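Section 4: Setting up the altar cabinet and meditation timer

Read this section before you place the Satorora home altar in its final position. You will need a level and the hardware packet.

1. Choose a wall away from radiators and direct sun. Leave at least 11 inches of clear space above the cabinet if you plan to burn incense.

2. Set the cabinet on the floor and adjust the feet until the level reads true. Loaded with statue, bowls and texts, the cabinet weighs nearly 200 pounds. Move it only when empty.

3. Fasten the wall strap to a stud. Do not use the strap with drywall anchors alone.

4. Slide in the upper shelf first, then the offering shelf. The lip on each shelf faces the room.

CAUTION: Do not leave candles or butter lamps burning unattended. Keep the doors fully open while anything is lit.
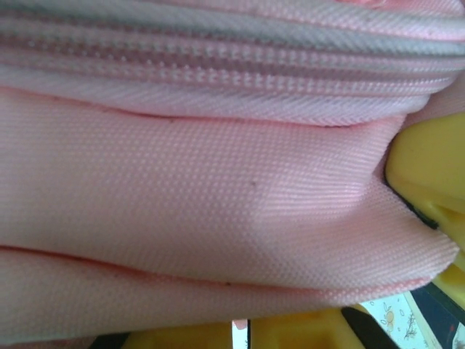
Pink fabric bag, zipper detail

Wrap scriptures and prayer books in clean cloth before storing them. The lower drawer is unlined, and resin from new wood can mark paper during the first year.

5. Connect the timer to its adapter and hold the bell key until the display shows the hour. The timer comes set for one sitting in the morning and one in the evening.

6. To change a sitting, press MODE, enter the length in minutes, and press the bell key again. Two short tones mean the setting was saved.

Note: The bell tone is fixed at 440 Hz. Volume can be lowered but not switched off — remove the adapter if you want silence.

7. If your tradition calls for water bowls, place them on the offering shelf with the tray underneath. Empty and dry the tray each evening.

Replacement feet and trays are ordered under part number 2596. Section 5 covers cleaning.

Text: Zoi Rallis. Revised December 12, 2023.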